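A tablecloth for the long table

10 Aug 2023

I have been looking for a tablecloth since January. The old one had a coffee stain in the middle and a burn from a candle, and I was tired of moving the fruit bowl to cover them. I ordered two from Estance. The first was a heavy cream cotton and it went back. The second one stayed.

It cost 15 dollars more than I wanted to spend. I washed it once on cold and hung it over the shower rail overnight.
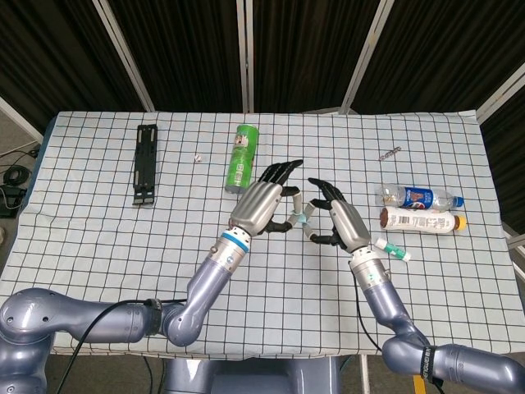

I don't iron tablecloths and I'm not starting now. My sister Vaida says it needs a press. With a grid of thin black lines on pale blue, any ripple in the fabric bends the squares, so I see her point. It hangs over both sides fine. Napkins are next, plain ones.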